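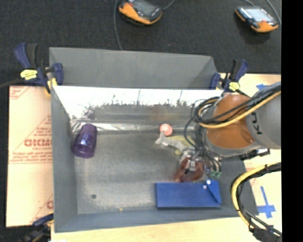 *Figure 1. A large gray bin standing open on light-colored boards.*

# Reusable bins or cardboard boxes? Packaging between two small warehouses

Project report, course in Transport and Storage, spring term

## 1. Introduction

Many small companies still move their goods in cardboard boxes which are thrown away after one trip. In our course we learned that a plastic bin can be used many times, but it must also travel back empty, and it must be washed and stored. I wanted to know when this is worth the money for a small company, not for a big one.

The company in my project is Biken, which sells spare parts for bicycles. It has one warehouse in Terden and one shop with a small store room in Endgate. The goods go from Terden to Endgate by van. The transport is done by another firm, Kairys, and Biken pays for every trip, full or half full.

## 2. Question and method

My main question was: after how many trips does a reusable bin become cheaper than cardboard boxes for the same goods?

I visited the warehouse in Terden on 3 mornings in February and followed the packing from the first order until the van left. I also got the purchase list for packaging from the office. For the shop side I used a short written questionnaire, because the staff in Endgate had no time for a visit. This is a weak point of the work and I return to it in section 5.

I did not include the price of the van itself. Kairys takes the same price for both kinds of packaging, so it does not change the comparison.

## 3. What I found in the warehouse

In one year Biken used 1210 cardboard boxes on this route. Most of them were used one time only. The shop tried to send good boxes back, but they were often soft in the corners and the packers did not trust them with heavy parts like chains and pedals.

The packing work was different from what I expected. I thought that folding and taping the boxes would take most of the time. In fact the packers spent more time looking for the right size. When the right size was finished, they took a bigger box and filled it with paper. This costs money two times, first for the paper and then for the space in the van.

With bins there is only one size to choose, and no tape. On the other side, a bin with few goods inside takes the same place as a full one. On Wednesday the orders from the shop are usually small, and on this day the bins would be a bad choice if the goods are not collected for the next trip.

## 4. Calculation

I calculated with the price of the bin, the washing, and the space it needs in the store room while it waits for return. For cardboard I calculated the box, the tape, the filling paper and the payment for waste.

The seller of the bins writes that one bin can be used up to 1000 times. I did not use this number, since Biken will lose or break some bins long before. I used a much shorter life, which the warehouse office found realistic. Even then, the bin was cheaper after 5 months of normal traffic on the route. The washing was a small cost. The biggest cost was the bins which stay too long in the shop, because then the company must buy more bins to keep the packing going.

## 5. Discussion

The result depends very much on the return. In the questionnaire the shop staff wrote that they have little space behind the counter and that empty bins would stand in the way. If the bins can be put one inside another, this problem becomes smaller, but I could not test it in Endgate myself. I also had no data for summer, when more bicycles are repaired and the store room is fuller.

Another question is who is responsible for a bin that disappears. Kairys has no rule for this in its contract with Biken today. I would recommend that both firms agree on it before the first bin is bought.

## 6. Recommendation

Biken should begin with bins for the heavy parts only and keep cardboard for light and unusual orders. The driver should take the empty bins back on every trip, also when there are only a few of them. After the summer the office can compare the number of bins sent with the number returned, and then decide about the other goods.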